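Carry-on only for 14 days, winter to summer - doable??
Travel Talk > Packing & Luggage

koutsoukos_k
27/12/2024
Flying out of Prumness with one cabin bag, 7 kg limit. Minus something when we leave, mid thirties when we land. Partner reckons I'm mad. Already paid for the cheap fare so checked luggage is another 90 bucks each way, not happening. So far: 2 pr pants, 4 tops, thongs, one jumper, togs. Clothes going in zip bags, squash the air out, done.
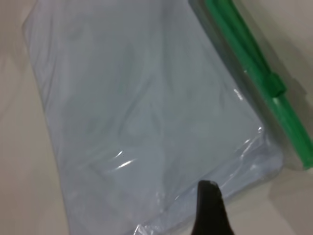

Shoes are the real problem. Wearing the runners on the plane but I want something half decent for dinners. Also do they weigh your handbag as well? Website says one thing, the email says anohter.

zinska_girl
They weigh everything. Got stung at the gate in July, bag was 258 grams over and the bloke would not budge. Wear your heaviest stuff.

dustyboots
Disagree, never been weighed once on that route. Depends who's on. I'd skip the zip bags too tbh, everything comes out creased and it's still the same weight. Roll it.

koutsoukos_k
Same weight, yep, but half the size. Bag has to fit that stupid metal box as well. And rolling never worked for me, ends up a dog's breakfast by day two. Don't care about creases, hang it in the bathroom while you shower.

dustyboots
Creases in a linen shirt do not come out in a shower. Tried it in Sultitham, looked like I'd slept in a ditch

koutsoukos_k
No linen then lol. Anyway new plan - ditching the second pants, adding a dress. Jumper gets worn on board. Spare bags go in flat for wet togs and dirty washing on the way home.

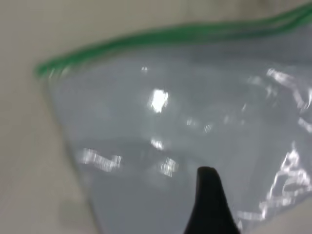
Zinska_girl again, forgot to say get a luggage scale. Mine was cheap and it's paid for itself. Weigh it with the charger IN, everyone forgets the charger.

mapleandmoth
You're all overthinking it. Post a box home at the end if you buy stuff. Or just pay the 90, your back will thank you.

koutsoukos_k
Not paying the 90!! Scale ordered. Still need an answer on dinner shoes, flat sandals ok or will I look like a bum?

dustyboots
Sandals are fine. Roll them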